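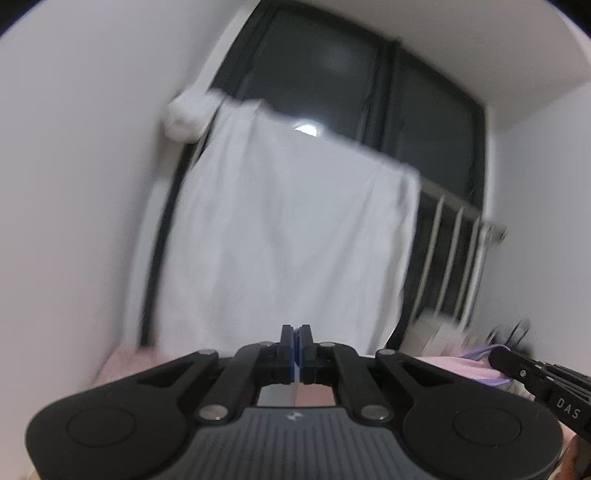 White sheet at the window, seen from the left gripper. Glass is dark, background is smeared, fingers are nearly shut.

Thread: How much motion blur is too much? (cloth demos, hand-held grippers)

noeline_t
Posted December 20, 2019

Hi all, first proper thread from me so go easy. I'm collecting cloth demos with a pair of hand-held grippers for a folding and hanging policy, and I've got 200 episodes recorded so far. The still up top is from one of them. My question is what you do with episodes where a chunk of the views look like that. The gripper itself is pretty crisp, but everything behind it goes soft whenever I swing my wrist. The cloth is still readable to me – I can follow the top edge and the creases coming down from the corners – but I don't know if it's readable to a network.

I've been going back and forth on tossing every episode with a bad stretch in it. If I'm strict, I lose 100 of them. That's half my set and a lot of evenings!

For what it's worth I'm using the Bridum recorder with default settings, and I label afterwards in Cullitz.

rangi_n
Keep them. All of them. Your policy is going to see blur when it runs, because the arm moves too, and if you've only ever trained it on nice still views it'll have no idea what to do the first time it gets a smeared one. I made this mistake back in May with towels. I cleaned the set down to the pretty stuff and the thing froze up mid-reach every single time.

What would bother me more in that view is the light. There's a bright white reflection in the glass right above the edge of the cloth, and the edge is the bit you care about. White cloth, white glare, little bluish halo around it. If your episodes are all at night with that lamp (or whatever it is) in the same spot, the policy may end up using the reflection as a landmark. Go do a batch in the daytime.

ishbel.nisbet
I'm going to disagree with Rangi on "all of them", sorry. There's blur from normal movement and then there's blur from a person whipping their wrist around faster than any arm is going to go. The second kind is just bad data. My arm tops out way below what my hands do when I'm bored and rushing.

Noeline, can you get the wrist speed out of the recorder? Plot it against time, pick a limit that matches your arm, and cut whatever goes over. You'll probably find the ugly stretches are short and you can keep most of each episode.

noeline_t
Oh, that's a good thought. I hadn't looked at speed at all, I was just scrubbing through and wincing. I do rush. By the end of a session I'm basically flapping the thing.

Rangi, yes, all at night, guilty. I work days, so the window's black in every episode I have. I'll do a daylight batch over the weekend.

rangi_n
Fine, I'll give Ishbel the speed limit. But cut the stretch and keep the episode. And don't cut in the middle of a grasp or you'll teach it that cloth teleports.

ewan_tapsell
Slightly different worry. The fingers are nearly closed in that still, with just a thin gap between the blue pads, and I can't tell from that angle whether there's any cloth in there. The sheet's behind the gripper. If I can't tell, how's the model going to? Do you log finger width?

With thin fabric my width reading is the same to the last digit whether I'm holding a single layer or nothing. I ended up adding a "holding" flag by hand in Wekstead. It took ages, but the difference was huge.

noeline_t
I log width, yes, but it's noisy down at the closed end. I've never added a flag. How long does that take you per episode?

ewan_tapsell
Longer than recording it did, which is depressing. I only flagged a small part of the set, then trained a little classifier to guess the rest, and checked the ones it was unsure about.

mereana_p
Can I ask about the second gripper? You can just see the tip of it coming in from the lower right, with the DAS lettering on the side, plus a bit of somebody's hand down in the corner. Are you masking hands? I always do. Mine learned to wait for a hand to show up before it moved, and it was the creepiest bug I've ever had.

noeline_t
Ha, oh no. I'm not masking anything. Is it a big job?

mereana_p
Not really, if it stays in the corner. I black out a fixed patch at the bottom right and bottom left of both views and forget about it. You lose a little bit of the other gripper's body but the tip usually stays in. Try it on 5 episodes and look at them by eye before you run the lot.

ishbel.nisbet
I wouldn't do a fixed patch for two-handed cloth work. When the grippers come together for a fold, the other one is exactly what you need to see, and half the time it comes in through that corner. Use a proper hand mask per view. Slower, yes.

mereana_p
I've trained on both and couldn't tell them apart in the results. But my folds are small (napkins, mostly), so maybe a full sheet is different. I'm not going to die on this hill.

rangi_n
Different question, what's your room variety like? The view's got railing bars on one side, pink fabric down low on both sides, more white stuff bunched against the wall. I like that, mess is good. But is it the same mess in all 200?

noeline_t
Pretty much the same, yeah. I've got 4 rooms I could use and I've used one. I kept telling myself I'd move once the recipe worked.

rangi_n
Move now! I'd take 5 short sessions in different rooms over another big pile from that window.

bolger_fan
Lurker here. Has anyone tried lowering the exposure time instead of arguing about which blur to keep? On the Bolger rig I halved it and turned the gain up. Grainier, but the cloth edges held together much better when I moved quickly.

ishbel.nisbet
At night, indoors, with white cloth? The grain would bother me more than the blur. In daylight, sure, worth a go.

noeline_t
OK, my plan for now: pull wrist speed and cut the wild stretches, keep the gentler blur, add a holding flag to a small batch the way Ewan does, and shoot the daylight stuff in a different room with the shorter exposure. I'll train once with Mereana's corner patch and once with no mask, then see if I've got the energy for Ishbel's version.

ewan_tapsell
Keep the raw files before you cut anything. I didn't, and I've been sorry ever since.

noeline_t
Copying them to a second drive as I type this. I'll post the speed plots when I have them.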